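Fekbridge, July. Evening.

Moved the coffee table again. It had crept toward the window over the past month, enough that the two front dents in the carpet no longer lined up with anything. Measured from the sofa to the nearest point of the glass and reset it so a person can sit down without turning sideways. With a free-form top there is no straight edge to measure from, so I picked the widest part of the curve and used that. I should write that down somewhere other than here.

The glass is the heavy part. Mared Lloyd came over at 15:25 and took one end while I slid the base. She wanted to lift the whole thing in one piece. I did not, and we did it my way: top off, onto a folded blanket, base across, top back on. The base has to be oriented before the glass goes down. Last time I got that wrong and had to start over.

Cleaned the underside while it was off. The upper face gets wiped most days and the lower one hardly ever, and with clear glass you see both. Used the Grallholm spray, two passes, then a dry cloth. It streaks if you let it sit. The bottle holds 700 ml and I am nearly at the end of it, so that goes on the list. 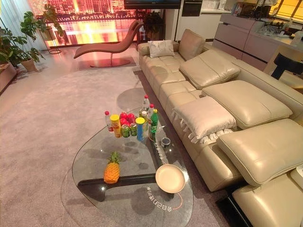

The shopping went onto the table at the far end because the kitchen counter was taken up with the drawer I had pulled out to fix. Apples, drinks, snacks. Nothing in that lot needed the refrigerator right away. I kept the pineapple apart from the rest. It does not stand up without help and I did not want it rolling into anything made of glass.

Drawer: left runner was bent at the back. Straightened it with pliers. It closes now but drags over the last inch. A replacement pair from Wanigasekara is 26 dollars, and I will order them if it gets worse.

Vacuumed the old dents in the carpet and went over them with a damp cloth. The pile has come up a little on one side. Will check again tomorrow in daylight.

Mared stayed until six. She thinks the sofa should move as well, farther from the window, on account of the sun on the leather. I looked at the seat nearest the glass and could not find any fading. Left it where it is for now. Conditioner for the leather is due next month anyway.

To do: spray, pliers back to the toolbox, cut the pineapple.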